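Print this page | E-mail this article
Reading time: 3 min

4. Completion and Discounting in Self-Paced Certification Courses

4.1 Setting

The data in this section come from Gelleo, a company that sells self-paced preparation courses for technical certifications. Learners buy access to one course at a time and may start whenever they like. Each course has video lessons, short readings, practice tests and a final mock exam. The certification exam itself is booked separately and is not part of the purchase price. Gelleo courses are hosted on Louro, a learning platform that logs each login, each finished lesson and each practice test.

Gelleo ran a site-wide sale in July. Before and after the sale, courses were sold at list price. The course pages, the lesson order and the support offered to learners stayed the same throughout. This gave us two groups of buyers who saw the same material and differed mainly in what they had paid.

4.2 Sample

We followed 74 learners who gave consent at checkout. All of them bought one of three courses: network support, database administration, or robotics technician fundamentals. The last of these was the newest and was still being revised when the study began. Learners who had bought a Gelleo course before were left out, as were those whose employer had paid. We kept learners who asked for a refund, since dropping them would make completion look better than it was.

Each learner was asked to fill in a short form at sign-up. The form asked why they had bought the course, whether they had an exam date in mind, and how many hours a week they planned to study. The form was optional, and a blank form did not remove a learner from the sample.

4.3 Measures

We counted a course as started when the learner finished the first lesson, and as completed when the learner submitted the final mock exam, whatever the score. This is a loose definition. Some learners skip lessons they already know and go straight to the practice tests, and a stricter rule would have marked them as dropouts. Humphreys and Løken, in their earlier report on the Brirkix program, used the share of lessons viewed. We tried their measure as well and found that it ranked the courses in the same order.

Time to first lesson was taken from the Louro logs. Where a learner had logged in but opened nothing, we treated the course as not started.

4.4 Results

Learners who bought during the sale were slower to begin. Many of them opened the welcome page on the day of purchase and did not return for several weeks. Learners who paid list price tended to finish a first lesson within days. Once a course had been started, however, the gap between the groups became small, and in the database course we could not see one at all.

The sign-up form was a better guide than price. Learners who named an exam date were more likely to finish, and this held in both groups. Planned study hours told us little – most people wrote down far more hours than they later logged.

The robotics course had the weakest completion. Its learners left most often at the unit on end effectors, where the text becomes long and the practice test covers terms from earlier units. Comments sent to the support desk pointed to the test more than to the reading. Gelleo has since split that test into two parts.

4.5 Limits

The sample is small and comes from one seller. Buyers chose when to buy, so the sale group may have been less committed from the start, and our data cannot separate that from an effect of price. We also have no exam results. A planned follow-up with Tisby, which runs test centers, would allow completion to be compared with pass rates.

Reader comments (3)

M. Adair: Did you look at people who bought several courses in the sale at once? I have four sitting in my account and have opened one.

kestrel_it: Booking the exam first was the only thing that got me through the database one. Agree about the planned hours.

Posted September 3, 2019 by R. Osei: Is the sign-up form available anywhere? We would like to try it with our evening classes. 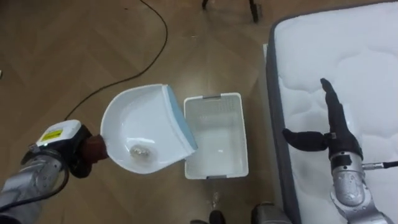 Figure 3. Robot arms with a dustpan and a multi-fingered hand, over a herringbone floor.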